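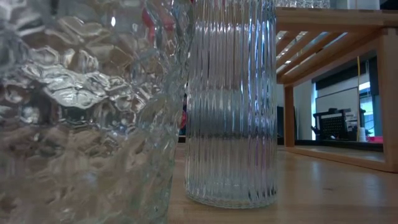
Station check before the glass handling runs, Kideck robotics club, Villalba room. Checked by Olga Ibarra, second reader Norbert Rácz. Wednesday, March 13, 2024. The task this term is pick and place with clear objects, and the arm has to work between the table and the wooden shelf frame without touching either one. The ribbed vase and the textured one are standing close together on the tabletop with only a narrow gap, so item 6 got most of our time.

1. Emergency stop within reach of the operator's chair
OK. Pressed twice, arm stopped both times.

2. Arm base bolts tight
OK. Jin-sol retightened one on the window side.

3. Speed limit set in Prollus
Was at 57 percent from the last group. Set back to 20 and saved. Please check this every time, the program does not warn you.

4. Finger pads clean, no tears
Left pad has a small cut. Fine for plastic cups. Change it before anyone lifts glass.

5. Shelf frame steady
OK. Pushed on it by hand from the front and the side. Do not lean on the top board, there is glass on it.

6. Space between glass items
Not OK. The fingers need more room than this to open. Move the ribbed vase to the right before the first run, but keep it clear of the front leg of the shelf. Nawal wants to keep a close-together setup for the final test — agreed, but only after the single vase runs pass.

7. Depth camera reading
Poor on both vases. The ribs and the bumps both give bad points. Iara is trying the Skimix filter, results go in the log under run 134.

8. Safety glasses
4 pairs in the drawer, one scratched. Enough for this group.

9. Broken glass kit (brush, pan, thick gloves, bin)
Gloves missing. Norbert to bring a pair.

10. Cables off the floor
OK.

Result: cleared for plastic only. Glass runs wait on items 4, 6 and 9. Whoever closes those items writes their initials next to the number and tells Olga before powering the arm.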